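Wrist camera stream and joint states out of sync, place pose is late

Trelunby user forum > Software > Perception and control

karo_bench
Posted 15 April 2020

Hello all. English is not my first language, so please ask if something is not clear.

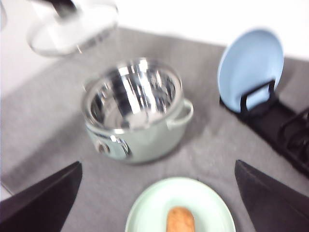
My problem is the delay between the wrist camera and the joint states. I run the Trelunby planner with a pose estimator of my own, and the estimator uses only the wrist stream. When the arm stands still, the pose of the pot is good. When the arm moves, the pose slides away and comes back after the motion is finished. I measured the offset with a checkerboard and I get 80 ms, quite stable.

The glass lid is a second problem. The depth on it is full of holes, and the shiny inside of the pot is not much better. But first I want to solve the timing.

What I tried:
- lower exposure (less blur, more noise, same offset)
- smaller image size (no change)
- constant offset of 80 ms in the config (better, but wrong again after a restart)

Is there a correct way to do this?

stueber_fan
Reply

Which clock do you use for the image stamp? The default driver stamps the image when it arrives at the host, so the transfer and the decoding are inside your 80 ms. Set stamp_source to device and measure again.

karo_bench
Reply

It was on host. With device I get 46 ms. Much better, thank you, but I expected nearly zero.

lowpass
Reply

I would not chase this number. Stop the arm, wait for 100 ms, take one image, plan, move. We do it so on our Stüber cell and have no trouble with pots, plates or anything else. A blurred image is a bad image also when the stamp is perfect.

stueber_fan
Reply

I disagree. It is fine if nothing moves between the image and the grasp. If he wants to correct the pose on the way down, he needs the stream during motion, and then the stamp must be right. Stopping only hides the error.

lowpass
Reply

It hides it very well :) But OK, for closed loop you are right. I still say most people do not need closed loop for a pot on a counter.

privano_dev
Reply

The remaining 46 ms can come from the other side. Privano filters the joint states before it publishes them, and the filter adds delay. Look for joint_filter in the controller file and turn it off for a test. Also check that the image stamp is the middle of the exposure, it is the start by default.

karo_bench
Reply

I turned off the filter and moved the stamp to the middle of the exposure. I recorded 2,000 images with the arm in motion and the offset is now too small for me to measure with the checkerboard. It also stays the same after a restart — this was the part which made me crazy.

@lowpass I will keep your stop for the lid, where the pose is too weak anyway. For the pot I use the stream.

lowpass
Reply

Fair. Can you post the controller file? I have the filter on too and never looked at it.

karo_bench
Reply

Yes, I clean up the comments first and then I put it in the Karo folder.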